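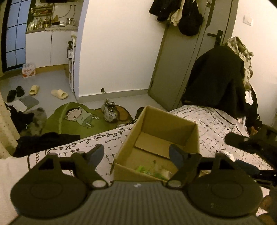
Open carton on the bed, greens at the near end.

Prolik Pantry Carton
Sponsor a monthly food carton for a household in Braltville

The Prolik Pantry Carton is our best-selling product, mainly because we have 2 products and the other one is a tea towel. You buy the carton, we fill it, and it goes to a family or an older person on the Drolalora list. You get a receipt and the tea towel if you ask nicely.

What your carton pays for
Dry goods, cooking oil, something green and something with sugar in it. We tried leaving out the sugar one October and received more letters than in the whole previous year. The contents change with the season and with whatever Oddsson, our wholesaler, has too much of. Expect lentils.

Sizes
Single: feeds one person for a week.
Household: feeds 4 people for a week, or two teenagers until Thursday's shopping would have been nice.
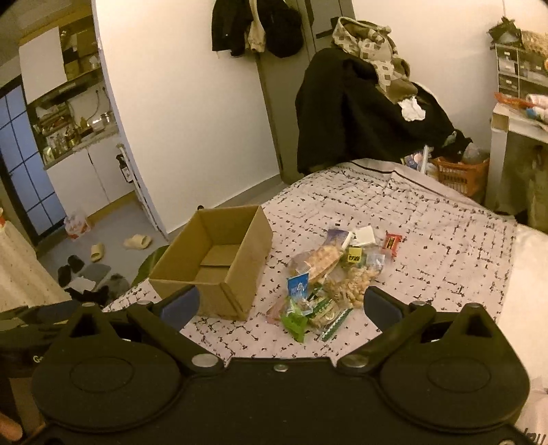
How it gets there
Cartons are packed at the Drolalora hall and carried to the door. There is no form to fill in on the doorstep and no speech. Bjartur Þrastardóttir runs the route and has strong feelings about speeches. If a family is out, the carton comes back with the driver and goes out again the next morning.

Price
Single carton: $50
Household carton: please write to us, as the price of oil moves faster than our web page does.

All of it goes on food and fuel. The hall is lent to us free, including the heating, when the heating agrees.

Can I choose who gets it?
No. You can choose the size and the month. People have asked to send one to a brother-in-law, and we wish them well.

Can I send my own food instead?
Yes, if it is sealed, in date and something you would eat yourself. We have enough canned pumpkin — please, we really do.

Can I cancel?
Any time, by email. You will get one short reply and no sad follow-ups.

Prices last checked March 2026. Order by the 4th for delivery in the same month.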